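Visit to the Troseck furniture workshop, Lasgate

Enter keywords Search this site

Print this page | E-mail this page

Troseck runs its spring visits from a single-story building at the east end of Lasgate, a short walk from the bus stop. I went with seven other people from our town's home repair group. Hui-mei Su met us at the door, gave out name stickers and asked us to leave bags in the office. Parking is free but the lot is small.

The visit took two hours and had no fixed script. Hui-mei talked for a few minutes at the start about how the company grew out of a repair shop called Mak, which fixed school desks. The furniture side came later. The catalog now has 37 pieces, most of them for bedrooms and small home offices. The building covers 967 square meters, including the office and a storeroom that was not part of the tour.

White is the finish they sell most of, and it was the finish we saw most of on the day. People were busy in the work area when we came in, and we stood where we could and asked questions between jobs. 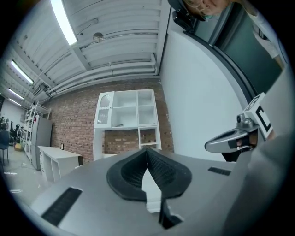
The desk with the hutch

The piece I had come to see is a white desk with a hutch on top, sold as the Plestex. It has a broad flat top, a tall side panel at the left end and open cubbies stacked on the right. There are drawers under the left end with small round gold-colored knobs, two to a drawer. I had only seen it in the catalog, where the knobs look larger.

Hui-mei said the hutch is the part customers ask about most. Her advice was to put the desk where it will stay before the hutch goes on, and to leave the drawers for the end. She also said to keep all the paper packing until every bag of screws has been found. One of our group had thrown out a bag of cam locks in March and had to order more.

A screwdriver with a yellow-and-orange handle was lying in the top cubby. I asked if a power driver would be quicker. Hui-mei said yes, but that most of the stripped holes they hear about come from power drivers, and she would sooner people took the extra half hour.

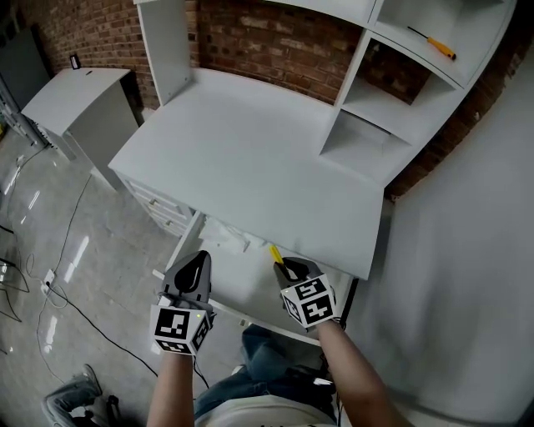

The building

The desk stood against a red-brown brick wall, with a smaller white cabinet farther back. The floor is glossy light gray tile and is easy to walk on, although it shows every streak of light from the fixtures overhead. Look up and you see white corrugated metal panels and a white steel beam. The long light fixtures run toward the back of the room. I would have liked more time in this part of the building. Two of our group wanted to talk about lighting for their own garage and got useful answers on spacing and height.

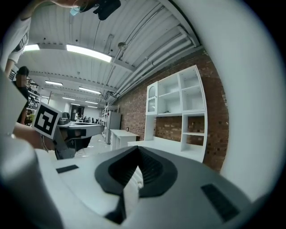 Under the metal ceiling at Troseck, Lasgate.

We finished in the office with tea and a price list. The desk and hutch are sold together and the hutch cannot be bought alone. Replacement knobs and drawer runners can be ordered by mail. I took an order form for a set of knobs.

Visits are limited to 8 people and need to be booked through the office. Closed shoes are required. There is one restroom, next to the office, and no place to buy food, so eat before you go.

Last updated: May 4, 2025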